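Dornallow Community Help > Home & Furniture > Finishes

Sticky patch on a glossy dark table, and I may have caused it

Posted by pernedwood_annex, February 10, 2026

I have inherited a dark brown table with a finish so shiny you can check your teeth in it. It came from my aunt, who kept a tablecloth on it for 28 years and therefore never had to learn anything about it. I took the tablecloth off in October and have been learning ever since.

The trouble is a tacky area near one corner, the size of a dinner plate. Paper sticks to it. My sleeve sticks to it. I've been wiping the whole top every night with Ferker spray polish, on the theory that if a little is good then a nightly coating must be excellent. The rest of the table looks fine, maybe a bit smeary in low sun.

I don't know what the finish is. My aunt said "the good kind." Do I have to strip it, or is there something less dramatic I can try first? I rent, I have no garage, and my landlord already has opinions about me.

sandpaper_regret
Member, 2863 posts

Put down the polish. I say this with love, as a man who once polished a sideboard until a bill stuck to it and had to be paid in pieces.

What you've described is most likely buildup. Spray polishes leave a bit of oil or silicone behind, and when you put a new coat on every night the old ones never get taken off. Add hand grease, which collects wherever people lean, and you get a corner that grabs your sleeve.

Before you do anything, find out what you have. Pick a spot underneath or on the inside of a leg and touch it with a cotton swab dipped in rubbing alcohol. If the finish goes soft in a few seconds it's probably shellac, and you should keep alcohol away from it for life. If nothing happens, try a swab of lacquer thinner in another hidden spot, with a window open. Softens, probably lacquer. Still nothing, probably polyurethane or something like it, and you can relax a little.

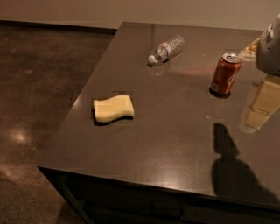

Then wash it. A few drops of dish soap in a bowl of warm water, a soft cloth wrung out until it barely feels damp, and small areas at a time. Follow with a second cloth and plain water, then dry it right away. You may need to do this two or three times over the bad corner. Don't use the scrubby side of anything. Gloss remembers every scratch and will show them to your guests.

If it's still tacky after that, mineral spirits on a rag will usually lift old wax and polish without bothering a cured finish. Test that in the hidden spot too. Lay the used rags out flat outside to dry – do not ball them up in the trash.

Leave the table alone for 7 days afterward. I know.

ansari_fan
New member

just get the Ansari wipes they are like three dollars. I use them on everything, table, car, dog crate. never had a sticky table but I also have a glass one

tungoil_tuesdays
Moderator

Please don't use all-purpose wipes on an unknown finish. A glass table is not much of a test.

I agree with most of what sandpaper_regret wrote, with one addition. If the corner is clean and you can still press a fingernail into it, then the finish itself has gone soft, and no amount of soap will fix that. Years of skin oil will do it to older lacquer. So will a vinyl placemat or the rubber feet on a lamp, if one sat in that corner under the famous tablecloth. At that point you're looking at a refinisher. I was quoted 3000 for a dining set once and decided I liked tablecloths.

For day to day dusting, a dry microfiber cloth is plenty. I've moved this from Stains to Finishes, so update your bookmark.

pernedwood_annex

Alcohol did nothing, lacquer thinner did nothing. Washed the corner twice and the cloth came up the color of tea. It's noticeably less grabby. Mineral spirits on Saturday, once I've worked out where "outside" is in a third-floor apartment.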